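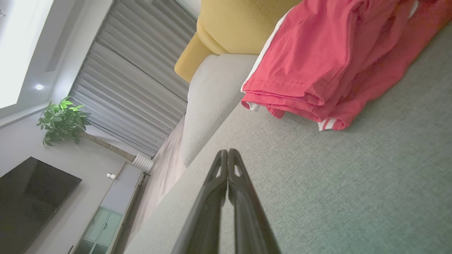 Can the machine do the laundry yet? A gallery from the living room

My name is Farzad Zarei and I write about home robots for people who have a home and no robot. Since January I follow one question: which chores can a machine do today, in a normal room, with normal clothes? My interest is small and practical. I want to know if it can put the trousers away.

This page belongs to the series on folding. The earlier pages, on dishes at Plesetti and on shelf stacking at the Butitz shop, have more text and fewer answers. Please read the notes as the opinion of one person who has watched many hours of slow work.

The work at hand

Red clothes on a sofa, two black fingers pointing up at the pile. The white stripe along one fold is a help to a human eye, as it tells you where an edge runs. A layered pile is still a hard object for a gripper. Which edge belongs to the top piece, and which one to the piece under it?

The sofa seat is grey-green and has a fine woven texture. I like that the clothes lie on a real seat, with a loose flap at one corner of the pile. On a flat white laboratory table most systems look better than they are. A seat is soft, and when the fingers press on it, it gives way. The machine must then decide whether it has touched the garment or the furniture.

Notes on the room

Long curtains, a green plant in a white pot, a yellow cushion or chair back near the sofa. For me this is an important part of the question. A washing machine has its own place and we bring the clothes to it. A folding machine of the kind people dream about must come to the clothes, and on the way it should leave the plant standing.

The television on the wall is off. Readers have asked me if one could watch a film while the robot works. With the machines I have visited, I would say no. The motors are not loud, but the waiting makes you nervous, and after a while you get up and do the folding yourself.

What I count as done

In this series a garment is "done" when three things are true. It is folded so that I would put it in my own drawer. It was not touched by a person after the start. It did not fall on the floor. My mother would add a fourth point about the creases, but then almost no machine would pass, and also not me.

By this rule I have now written down 3,138 attempts from all the places I visited, and 1,338 of them are done. Towels make the list look nicer than it should. Trousers and shorts are in the lower part, together with anything that has a hood.

Shop floor compared with home

At Acheampong, a shop for work clothing, the folding is easier to plan. The same shirt comes again and again, the table has always the same height, and the light does not change in the afternoon. The people there told me they are content with the machine for one type of shirt, and that they do all other things by hand. I find this a fair picture of where we are.

At home there is a different garment each time. One is inside out, the next has a sock in the leg. A person solves this without thinking – the machine must be taught it, and the teaching is long work.

My answer for now

Picking up one piece of cloth: yes, mostly. Folding a towel: yes, if you have patience. Taking the upper garment from a layered pile and leaving the lower one in order: sometimes, and I would not yet pay for it.

The next page will be about Fosico and the sorting of socks. If you have a chore which you would like to see tested, write to me through the contact form. Ironing has been suggested many times already, and it is on the list.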